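Laying Out a Tape Grid on a Work Surface
Fathima Fakir, Zillberg workshop notes
Updated 2024-07-07

A taped grid is a quick way to divide a bench or table into zones for sorting, kitting or layout work. Painter's tape is preferred over vinyl floor tape for grids that will be moved within the month. It lifts without solvent and can be repositioned while the line is being set.

Tools
Painter's tape, one roll
Steel rule or tape measure
Framing square
Pencil
Utility knife with a fresh blade
Plastic scraper or old gift card

Step 1. Clean the surface
Wipe down with a damp cloth and let it dry fully. Brush cardboard covers with a dry cloth only. Dust under the tape edge is the usual cause of early lifting.

Step 2. Mark the reference line
Measure the long side and mark the midpoint at both ends. Our standard bench is 1285 mm long. Do not measure from a rounded or damaged edge; clamp a straight board against it and measure from the board.

Step 3. Lay the long strips
Anchor the tape at the far end, pull off enough to reach the near end, and hold it taut just above the surface. Sight along it, then lower it in one motion. Do not stretch the tape. Stretched tape shrinks back and pulls the line off its marks.
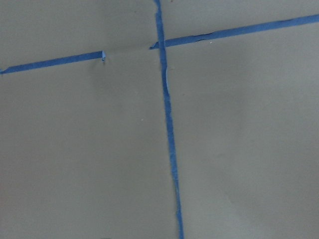
Step 4. Lay the cross strips
Set the square against the first long strip and pencil a tick at each cross line. On the standard bench the cross lines fall 473 mm apart. Check both diagonals of one cell before pressing anything down. If they differ by more than 9 mm, lift the cross strip and reset it.

Step 5. Burnish and trim
Run the scraper along each strip from the center outward. Trim overhanging ends with the knife, cutting away from the hand holding the tape. 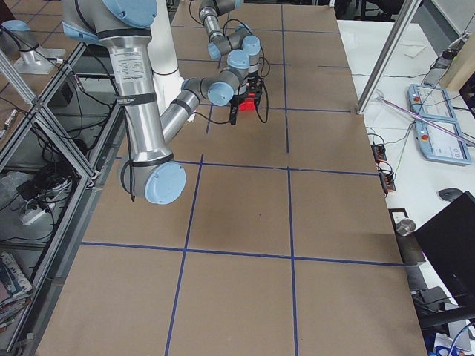

Blue tape on a cardboard-covered tabletop, with cells that appear smaller toward the far end.

Step 6. Label the cells
Use letters for columns and numbers for rows. Write on the tape, never on the surface.

Removal
Pull back slowly at a low angle. If residue remains, press a fresh piece of tape over it and lift. Replace any strip that has started to curl.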